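Clamham Cell – Pestle and Tray Station
Weekly inspection checklist, with comments
Checked by: Hamisi Mbwambo
Date: 04/08/2018

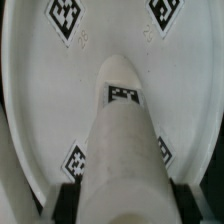 Hello again, everybody, and thank you for the kind notes about the last sheet. I have kept the same order as before so you can lay the two side by side, and I have written a bit more under the items that gave us trouble in February. Please do read the comments even where the item says OK, as a few of them are really little requests in disguise.

SECTION 1. BEFORE GOING INSIDE THE GUARD

1.1 Arm parked, program stopped, key out and in your pocket.
OK.
Comment: In your pocket, please, and not on the shelf by the door. I found it on the shelf twice last month and I am not going to ask who.

1.2 Emergency stops pressed and reset, one at a time, door button and pendant both.
OK.
Comment: The door button is stiffer than it used to be. It works every time, I tried it over and over, but I have asked Pledmont for a new head for it anyway and will fit it when it comes.

1.3 Door switch drops the drives when the door is opened.
OK.

1.4 Floor dry and clear, air line tucked under its cover.
Needs attention.
Comment: The cover has lifted at the corner nearest the cabinet – just enough to catch a toe. I taped it down for now. Would somebody on the early shift kindly put a proper screw in it?

SECTION 2. GRIPPER

2.1 Finger pads free of cracks, chips and shiny patches.
OK.
Comment: I took both pads off and looked at them under the bench lamp. The left one has a little polish starting near the bottom corner, which was there last time too and has not grown as far as I can tell. Wipe them with a plain damp cloth. The orange cleaner is lovely on the floor but it makes the pads slick for hours afterward.

2.2 Finger screws at the marked torque, paint lines still matching.
OK.

2.3 Fingers close evenly, left and right touching the gauge block together.
OK.

2.4 Pestle held straight, with a pad on each side of the shaft.
OK.
Comment: Always load it with the rounded end pointing away from the gripper and the small tag facing up toward the wrist camera. If you load it with the tag turned a little, the arm will still find it most days, and then one day it will not, and you will be standing there wondering what you did. Take the extra moment and turn it.

2.5 Pull test by hand, arm stopped, fingers closed.
OK. No slip.

SECTION 3. PESTLE

3.1 Rounded tip smooth, no chips or flat spots.
OK.
Comment: Run a fingertip over it as well as looking. White on white hides a good deal, and a small chip is much easier to feel.

3.2 Body clean.
Clean before next run.
Comment: There are faint gray smudges on the shaft. They have always wiped off for me with a drop of dish soap and warm water, followed by a good rinse. Please don't scrub near the tag.

3.3 Tag flat and readable, no lifting corners.
OK.
Comment: This one takes the most wear of all of them, poor thing. Spare tags are in the Wanyama drawer, second from the top, inside the envelope.

SECTION 4. TRAY

4.1 Tray seated fully in its holder, no rocking when pressed at the rim.
OK.
Comment: Press at both ends of the oval and then on the two long sides. The February trouble came down to a crumb of dried paste under one end, and we spent most of a morning blaming the software for it.

4.2 All four floor tags readable, numbers 28 and 29 at the top as seen from the wrist camera.
OK.
Comment: If 28 is not on the upper left in the camera view, the tray has gone in backward. The printed numbers are pale and small, so bring your glasses if you are my age. With the pestle lowered over the middle it will cover part of the lower two tags, and that is fine at the work position. Do the full tag check with the arm parked.

4.3 Floor of tray free of dust and residue.
Clean before next run.
Comment: I noted two tiny dark specks, one on either side of the tip. Lift them with the lint-free cloth and look at what comes up. If it is black and a bit rubbery, let me know, as I would want the finger pads off again that same day.

4.4 Rim free of cracks all the way around.
OK.

SECTION 5. CAMERA AND CALIBRATION

5.1 Wrist camera lens clean, bracket tight.
OK.

5.2 Tag check run from the Clullo screen, result saved.
OK. Saved as check 876.
Comment: Wait for the green bar to finish before you touch anything. It pauses near the end for long enough to make you think it has frozen – it has not.

5.3 Cycle counter read and written down.
2274.
Comment: The joint grease was due at 2000, so we are over. I have the cartridge on my bench and will do the job myself before the next long run. Please leave the yellow card on the pendant until I take it off.

OPEN ITEMS
Air line cover, screw needed (1.4)
Door button head, waiting on Pledmont (1.2)
Pestle and tray to be cleaned (3.2, 4.3)
Joint grease, Hamisi (5.3)

If you close any of these, put your initials next to the line and leave the sheet in the clip by the cabinet. My extension is 41, and I would much rather be called over for a small thing than read about it later.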